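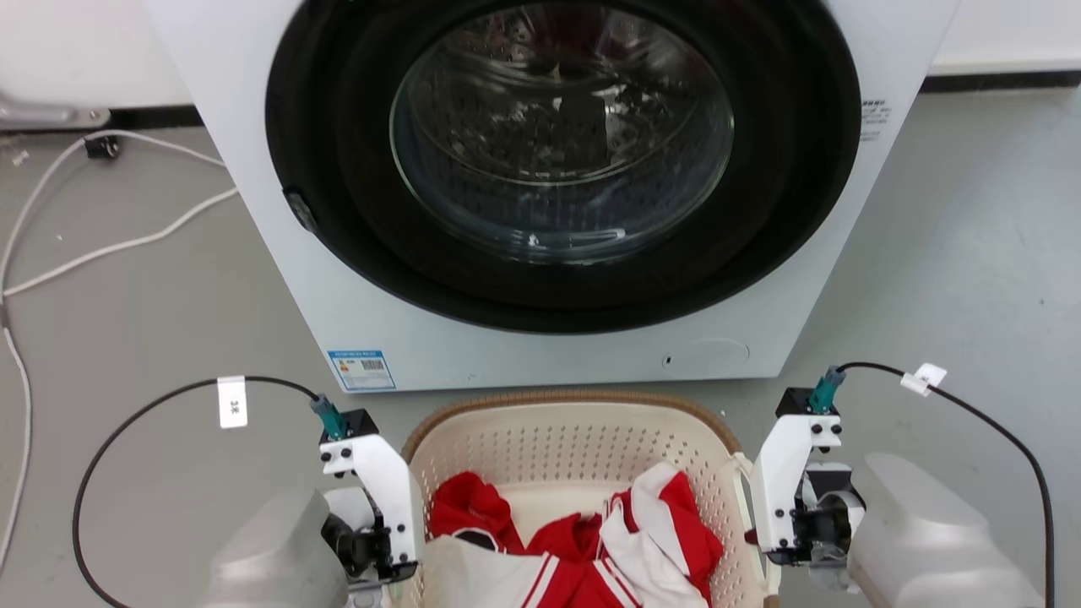

**Does an online parts listing count as "publishing"? Comment period question**

Posted in Rules & Legislation

Hi all, longtime reader, not much of a poster. I run a small hobby site for people who restore old air rifles and reload a little on the side. It's called Flesora and it has maybe a couple of dozen regulars on a good week. Our county is looking at an ordinance that would make anybody who "publishes or hosts instructional material on the repair or modification of air guns" register with the sheriff's office and pay a fee every year. The draft is number 707 and it's short, only 3 pages, and I've read it so many times that I'm starting to see things in it that probably aren't there.

My trouble is with the word "hosts." I don't write most of what's on the site. Members do. There's a long thread on resealing a Hudec pump rifle that I never touched except to fix a broken link, and there's a file section with exploded diagrams people scanned from old manuals. Am I hosting that? Is the company I rent the server from hosting it? The draft has a definitions section and "hosts" isn't in it.

Comments are open for another 18 days. I want to send one in, but I've never done it and I don't want to sound like a crank. Do I need a lawyer? Should I get my members to sign one letter, or have them all write their own? And should I pull the file section down in the meantime? My wife says leave it up, my brother says take it down tonight, so no help there.

Thanks in advance,
mainspring_marty

---

**Ľudovít Procházka**

Hi Marty! I went through something close to this when our township wanted to license archery and air gun ranges, and the wording they used would have caught my neighbor's backyard target (really, it would have). So I've written a few of these comments and gotten better at it as I went.

You don't need a lawyer to send a comment. If the thing passes as written and you're deciding whether you have to register, then yes, pay for an hour with somebody local. For now just write it yourself.

What worked for me:

- Put the ordinance number and the section in the first line. The clerk sorts by that, and if it's missing your letter may end up in a general pile.
- Quote the exact words you have a problem with. In your case that's one word, and I'd build the whole letter on it.
- Say what you do, in plain terms. You run a free site, members write the posts, you keep the lights on.
- Offer replacement wording. This is the part people skip! Something like "a person who authors and offers such material for sale" would leave you out completely, if that's the fix you want. Staff are busy and they will sometimes lift a good sentence straight from a comment.
- Keep it to a page.

On the group letter, I'd go with separate ones. We did a form letter the first time and the summary in the meeting packet lumped all of them together as a single comment with a bunch of names on it. The second time I asked folks to write their own, even if it was only a paragraph, and each one got its own line. I got 9 people to do it, and a council member brought up two of the letters by name at the hearing. Speaking of which, go to the hearing if you can. You usually have to sign up before it starts, so call the clerk and ask what the cutoff is.

As for the file section, a draft isn't law and I wouldn't take anything down over a draft. Do make a backup, though. You should have one anyway. And look at who owns those scanned manuals, which is a whole different headache from the ordinance but the kind of thing that comes up once people start looking at your site.

---

**direr_fan_22**

just move the forum to a server in another country, problem solved. thats what the Direr collectors board did and they never had any trouble

---

**Tusine Tom**

I wouldn't do what the post above me says, at least not on this. The draft Marty describes goes after the person, and Marty still lives in the county no matter where the server sits.

I agree with most of what Ľudovít wrote. One thing I'd add is to check whether your state already has a law that stops counties from making their own air gun rules. Some states do and some don't, and in some of them air guns are covered separately from firearms, so don't assume. Your state legislature's website should have a search box — try "preemption" along with "air gun" and then again with "firearm." If you find something, cite it in your comment and send a copy to the county attorney as well as the clerk. Ours dropped a knife ordinance before it even got a hearing after someone mailed them the statute with the right line highlighted.

Also ask the clerk if there's a newer draft. They get revised without much fuss, and you could be arguing with a version that's already been replaced.

---

**mainspring_marty**

Thank you both, this is a big help. I called the clerk this morning and there IS a newer draft, she's emailing it over. "Hosts" is still in there. Sign-up for the hearing closes at noon the day before, so I've put my name down, and I'm going to write my page this weekend and ask the regulars to do their own. Files are staying up. Backup is running now and it's slow as molasses.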